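I have been going on about this table to anyone who'll stand still, so I may as well go on about it in here too.

It came home in November, after two months of looking at tables that were too shiny, too orange or too wobbly. Kerttu spotted it first, at the back of the showroom, and rang me straight away -- "it's got stripes", she said, and I was in the car before she'd finished telling me the price. She was right, it does have stripes! Masses of fine streaks, tan and brown, and all of them running the same way. I love a busy grain. Plain tops always look a bit sad to me, like a page waiting for somebody to write on it.

The grain, close up and from further back: 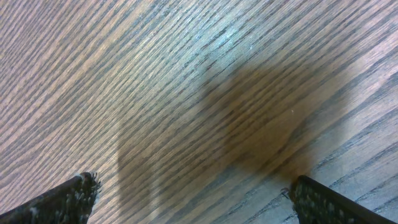
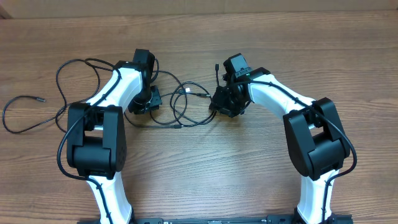

Everyone asks what I put on it. Very little, is the answer. A soft cloth wrung out in warm water with a drop of washing-up liquid, then a dry cloth, always going along the grain (it just feels nicer that way, like stroking a cat in the right direction). Igor swears by a wax called Altum and brought me a tin, which I've tried on the underside first like a sensible person. It smells wonderful, all oranges and church pews, but I'm in no hurry to do the top.

What I didn't expect was how much the colour would change through the day. By 11 in the morning it's all honey, and when the clouds come over it goes quite cool and grey. I've caught myself standing there with a mug of tea just looking at it. With a coaster, obviously!

Next job is finding a lamp that suits it. Leena has offered me her old brass one, but it weighs a ton and I'm frightened of scratches, so I'm going to stick some felt on the bottom and see.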